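Butcher block (countertop)

Butcher block is a type of worktop made from strips of wood glued side by side. Used for kitchen counters, tables, desks and cutting boards. Name comes from the heavy blocks once used in meat shops, altho most modern tops are much thinner.

Construction

Three main styles. Edge grain: long strips set on their narrow side, the most common for counters. Face grain: wide boards laid flat, shows more figure but dents easily. End grain: short pieces stood upright so the cut ends face up, slow to make, costs the most. Maple, beech, oak and birch all in use. Makers like Tekside sell tops 40 mm thick as standard, thicker on order.
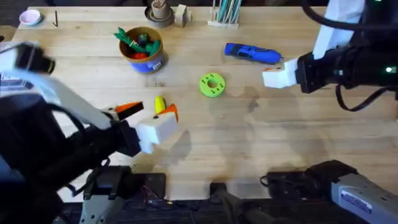 Strip width has a big effect on looks. Narrow strips hide color changes between boards, wide ones show them off. Grading varies by seller. A clear grade has few marks, while rustic grades let in knots, mineral lines and sapwood. Pale narrow strips with darker streaks running through them, as on the tabletop with the little round bowl in its corner, are a look many buyers want and others pay extra to avoid. Zilton, a mill brand, lists 9 grades in its catalog, most shops carry 2.

Finish and care

Two broad groups of finish. Oils soak in and need redoing, often monthly at first, then a few times a year. Film finishes (varnish, lacquer) sit on top and last longer but are harder to patch. Food areas usually get mineral oil, or oil mixed with beeswax. Pyo hardwax oil is a common pick for desks.
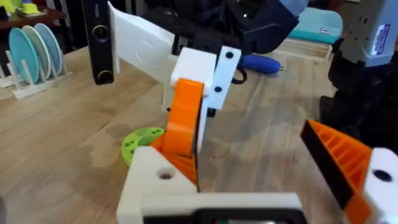 Oil goes on thin, with the grain, left to soak, extra wiped off. Oily rags can catch fire on thier own if the oil is a drying type such as linseed, so they are laid flat outside to dry. Stains and shallow cuts sand out.

Movement

Wood swells and shrinks across the grain as the air changes. Tops are therefore fixed with slotted brackets or figure-eight clips, never glued to the cabinet. Gaps left at walls. Both faces need sealing, or the top may cup.

See also: Cutting board, Laminated wood, Wood finishing

Last edited May 2023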